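4.2 Reliability of self-reported catch weights

Of the 1469 catch cards returned to the Skolta lake survey, only 96 gave a weight read from a scale. The rest were estimates, and we doubt most of them.
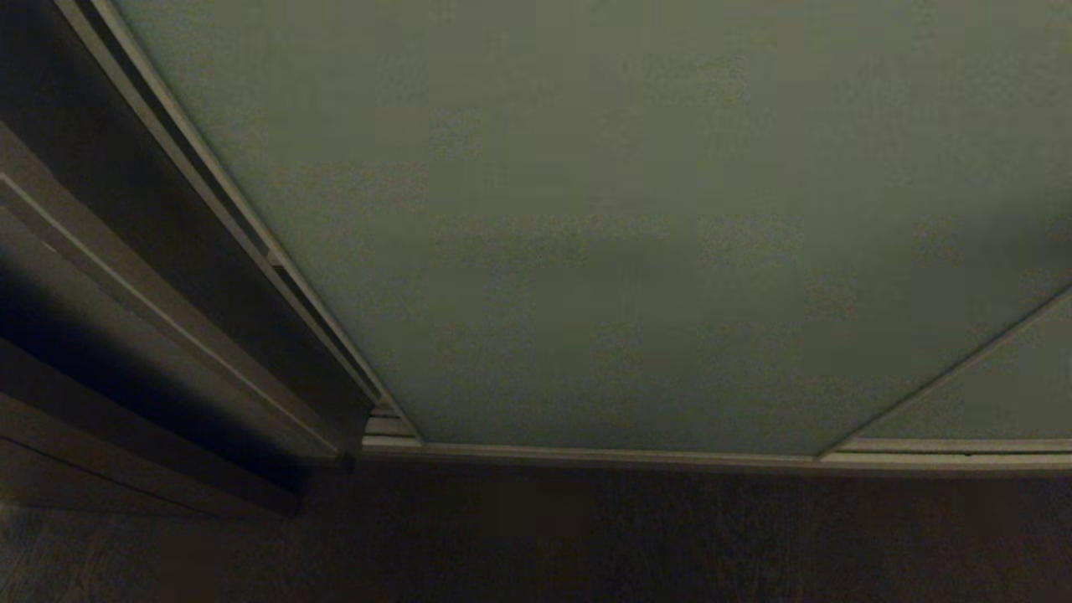

Figure 3. Interior wall and door casing.

Harasym and Naseri argue that anglers' errors cancel out over a season. Our cards give little support for this. Guesses ran high for big catfish and showed no clear pattern for small ones, so a larger sample would simply repeat the same bias.

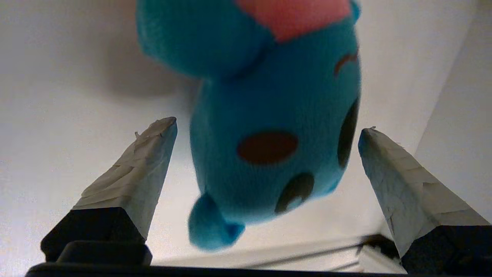 Length may be a safer measure, but it was often recorded after release, from memory. We therefore left unmeasured fish out of the growth model and treat the claimed lake record as unconfirmed.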